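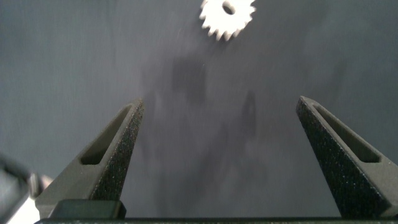

코르넬 바스 (Kornél Vass)
주민 소식지 스코데오 생활면 필자

집에서 관공서 서류를 정리하는 방법

저는 한국어를 어른이 되어서 배웠습니다. 그래서 구청이나 주민센터에서 오는 종이를 읽는 데 남보다 시간이 많이 걸립니다. 처음 몇 해는 봉투를 뜯지 않고 냉장고 위에 쌓아 두었고, 그중 하나가 과태료 의견 제출 안내였습니다. 기한이 지난 다음에 알았습니다. 그 뒤로 조금씩 만든 방법을 이번 달 생활면에 적습니다. 특별한 도구는 필요하지 않습니다. 부엌 서랍 하나와 집게 몇 개가 있으면 시작할 수 있습니다.

봉투는 현관에서 뜯습니다

우편물을 들고 방으로 들어가면 그 종이는 방에서 길을 잃습니다. 저는 신발장 위에 편지 칼을 두고 선 채로 뜯습니다. 광고지는 바로 종이 모으는 가방에 넣고, 관공서에서 온 것은 펼쳐서 세 가지만 찾습니다. 보낸 부서, 담당자 전화번호, 그리고 기한입니다. 기한에는 형광펜을 칠하고 첫 장 오른쪽 위에 연필로 다시 크게 씁니다. 볼펜으로 쓰지 마십시오. 나중에 그 종이를 복사해서 내야 하는 경우가 있습니다.

봉투도 바로 버리지 않습니다. 등기로 온 것은 봉투를 종이 뒤에 클립으로 붙여 둡니다. 이의 신청 기한은 문서를 받은 날부터 계산하는 일이 많은데, 받은 날은 보통 종이 안에 없습니다. 저는 봉투 앞면에 받은 날짜를 쓰고 제 이름을 작게 씁니다. 가족이 대신 받았으면 받은 사람의 이름을 씁니다.

파일은 부서 이름으로 나누지 않습니다

처음에는 세무과, 교통과, 건축과로 나누었습니다. 이 방법은 오래 쓰지 못했습니다. 조직이 바뀌면 과 이름도 바뀌고, 같은 일이 다른 과로 넘어갑니다. 지금은 우리 집의 물건을 기준으로 나눕니다. 집, 자동차, 아이, 몸, 동네. 이렇게 다섯 칸입니다. 재산세 고지서는 집 칸에, 자동차세와 주차 관련 통지는 자동차 칸에 넣습니다. 예방접종 안내는 아이 칸입니다. 동네 칸에는 도로 공사 안내, 주민 설명회 자료, 의회 방청 안내 같은 것이 들어갑니다.

동네 칸은 빨리 두꺼워집니다. 작년에 이웃 나오미 미냐 씨와 함께 주차장 계획 설명회에 갔을 때 받은 자료집만 172쪽이었습니다. 이런 것을 통째로 보관하면 파일이 닫히지 않습니다. 표지, 목차, 우리 골목이 나오는 쪽만 빼서 남기고, 나머지는 구청 홈페이지에서 같은 자료를 찾아 그 제목을 표지 뒤에 적습니다. 홈페이지에 없으면 담당 부서에 전화해서 전자 파일이 있는지 물어봅니다. 생각보다 친절하게 보내 줍니다.

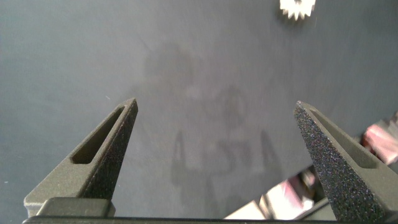

전화로 물어볼 때에는 미리 종이를 준비합니다. 저는 통화 메모 양식을 하나 만들어서 냉장고 옆에 걸어 두었습니다. 날짜와 시각, 부서, 받은 분의 이름, 제가 물은 것, 들은 대답, 다음에 할 일. 칸은 크게 만드는 것이 좋습니다. 통화 중에는 글씨가 커집니다. 저는 점심시간 바로 앞뒤에는 전화를 하지 않고, 오전 열 시쯤 합니다. 통화가 끝나면 그 메모를 해당 서류 바로 뒤에 끼웁니다. 메모만 따로 모으면 나중에 무엇에 대한 말이었는지 모르게 됩니다.

얼마나 오래 보관합니까

독자들께서 가장 자주 물으시는 것입니다. 제가 하는 대로만 적습니다. 법에 대한 조언은 아니니 중요한 것은 꼭 해당 기관에 확인하십시오.

세금과 과태료를 낸 영수증: 다섯 해
이의 신청, 민원 신청과 그 답변: 일이 끝나고 다섯 해
집을 사거나 고칠 때 받은 허가 서류: 그 집에 사는 동안 계속
설명회 자료와 공사 안내: 공사가 끝날 때까지
행사 전단, 강좌 안내: 행사 날까지

파일 등에 버릴 해를 미리 써 두면 12월에 정리할 때 고민이 적습니다. 저는 12월 저녁에 라디오를 켜 놓고 한 번에 합니다. 따뜻한 차를 옆에 두지만 같은 식탁에는 놓지 않습니다. 한 번 재산세 고지서에 보리차를 쏟은 적이 있습니다.

젖은 종이는 말리는 방법이 있습니다. 먼저 서로 붙은 장을 억지로 떼지 않습니다. 마른 수건 위에 놓고 눌러서 물을 빼고, 키친타월을 위아래에 댄 다음 무거운 책을 올립니다. 키친타월은 한 시간마다 바꿉니다. 드라이어의 뜨거운 바람은 종이를 휘게 합니다. 감열지 영수증은 열을 받으면 아예 까맣게 되니 더욱 안 됩니다. 감열지는 처음 받은 날 복사해 두는 것이 제일 좋습니다. 투명 테이프를 글자 위에 붙이는 것도 피하십시오. 글자가 흐려집니다.

철침과 작은 부속을 빼는 날 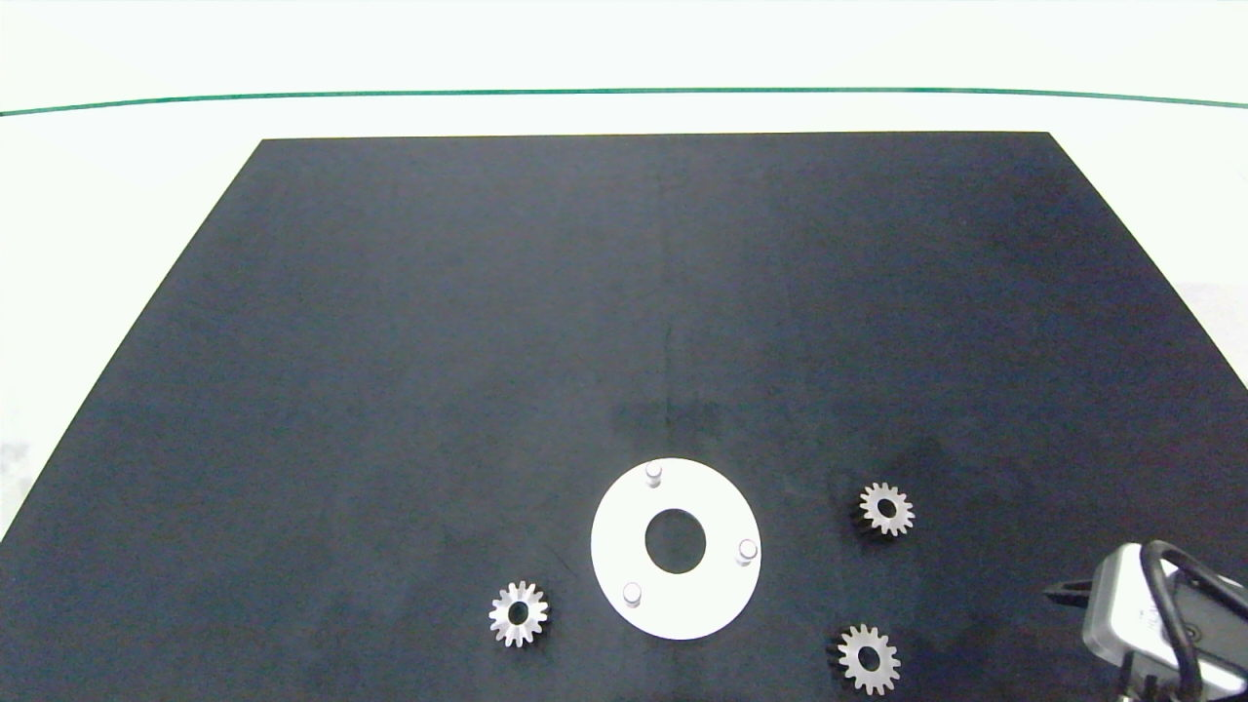
두꺼운 자료집을 나누려면 먼저 철침을 빼야 합니다. 철침 제거기가 없으면 버터 칼의 끝을 침 다리 밑에 넣고 천천히 세웁니다. 힘을 한쪽으로만 주면 종이가 찢어집니다. 양쪽 다리를 모두 세운 뒤 종이를 뒤집어서 뽑습니다. 이 일은 밝은 식탁에서 바로 하지 말고 어두운 색의 판을 하나 깔고 하십시오. 사진에서도 흰 둥근 판과 그 둘레의 작은 은색 톱니바퀴들이 검은빛이 도는 판 위에서 금방 눈에 들어오는데, 철침도 같습니다. 저는 짙은 남색 책받침을 씁니다. 문구점에서 3000원을 주고 샀고, 모서리가 조금 휘었지만 아직 쓸 만합니다. 빼낸 침은 잼 뚜껑에 모았다가 테이프로 싸서 버립니다.

링 바인더의 링이 맞물리지 않을 때도 있습니다. 대부분 종이를 너무 많이 넣은 것입니다. 종이를 모두 빼고 링만 몇 번 열고 닫아 보십시오. 그래도 틈이 남으면 펜치에 헝겊을 감고 아주 조금씩 밉니다. 한 번에 고치려고 하면 반대쪽이 벌어집니다. 구멍이 찢어진 종이에는 도넛 모양의 보강 스티커를 붙이는데, 앞면이 아니라 뒷면에 붙이면 글자를 가리지 않습니다.

의회나 설명회에 갈 때 가방에 넣는 것

집 안 이야기는 아니지만 함께 적습니다. 저는 얇은 클립보드, 연필 두 자루, 빈 종이 몇 장, 그리고 지난번 자료의 표지만 가져갑니다. 표지에는 지난번에 들은 약속이 연필로 적혀 있습니다. 질문은 미리 한 문장으로 써서 갑니다. 저 같은 외국 출신 주민에게는 이것이 큰 도움이 됩니다. 문장을 읽으면 되니까 목소리가 떨려도 뜻은 전달됩니다.

같은 건물에 사는 타투 상 씨는 저와 다르게 합니다. 자료를 받으면 그 자리에서 반으로 접고, 바깥쪽에 궁금한 점만 씁니다. 집에 와서는 접은 것을 그대로 파일에 넣습니다. 저는 접은 종이를 좋아하지 않지만, 그분 파일에서는 궁금한 점이 바로 보입니다. 둘 중에 편한 것을 고르십시오.

신청서의 사본

민원 신청서를 낼 때에는 내기 전에 사본을 만듭니다. 접수증과 사본은 한 쌍으로 둡니다. 온라인으로 냈으면 접수 번호가 나온 화면을 인쇄하거나, 번호를 달력에 손으로 씁니다. 휴대전화 사진만 믿으면 나중에 음식 사진 사이에서 찾아야 합니다. 사진으로 보관하고 싶으면 찍은 그날 앨범 이름을 붙이십시오. 저는 다섯 칸과 같은 이름을 씁니다.

답변이 늦으면 전화를 한 번 하고, 그 통화도 양식에 적습니다. 화가 난 날에는 전화하지 않습니다. 저의 한국어는 화가 나면 존댓말이 먼저 없어집니다.

버릴 때

이름, 주소, 주민등록번호나 외국인등록번호가 있는 부분은 그대로 버리지 않습니다. 한두 장이면 가위로 그 부분을 잘라 잘게 썰고, 조각을 두 봉지에 나누어 서로 다른 날에 내놓습니다. 여러 장이면 큰 그릇에 물을 받아 하룻밤 담갔다가 손으로 뭉갭니다. 이때 코팅된 종이는 풀어지지 않으니 미리 골라냅니다. 물에 불린 종이는 하수구에 흘리면 막힙니다. 체에 걸러 꼭 짠 다음 일반 쓰레기로 버리십시오.

창이 있는 봉투는 비닐 창을 떼고 종이만 따로 모읍니다. 비닐이 잘 안 떨어지면 창의 한쪽 모서리를 손톱으로 들고 대각선으로 당기면 됩니다. 주소 라벨은 뒷면에서 드라이어를 짧게 쐬면 풀이 부드러워져서 한 장으로 떨어집니다.

다음 달에는 수도 계량기 숫자를 스스로 읽고 고지서와 비교하는 방법을 쓰겠습니다. 질문은 소식지 편집실 우편함에 넣어 주십시오. 글씨는 조금 크게 부탁드립니다.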